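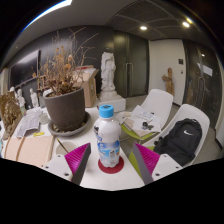 White bottle, blue cap, dark red coaster. Pick number one.

Home Explore Notifications Lists Profile

Right, a little thread about what the picking arms have changed at Drirkis, seeing as people keep asking me if I've still got a job (I have!)

I used to pack. All day, bottles and boxes into cartons, 1185 items on my busiest shift in December. My wrists still remember that one.

Now I spend most mornings showing the grippers how to pick things up. You do the same bottle over and over, shift it a bit, do it again. Weirdly absorbing, and I get to sit down between goes!!

Parveen Tarar was dead against it at the start. She's on the training rota now and faster than me, which I hear about every tea break.

Not all rosy though. There were 7 of us on nights and now there are four. The other three went to Grandar on days, and one of them really didn't want to. Her bus doesn't run that early.

We also get 60 minutes' training a week, paid, after Rafsan Herath kept on at them. It was going to be "in your own time". Er, no thanks.

What I miss is the chat. Packing, you could natter the whole shift. With this you have to concentrate.

Anyway, break's over. Ask me stuff and I'll answer after four x

We use cookies to improve your experience. Accept all Manage settings

Contact Terms Privacy Back to top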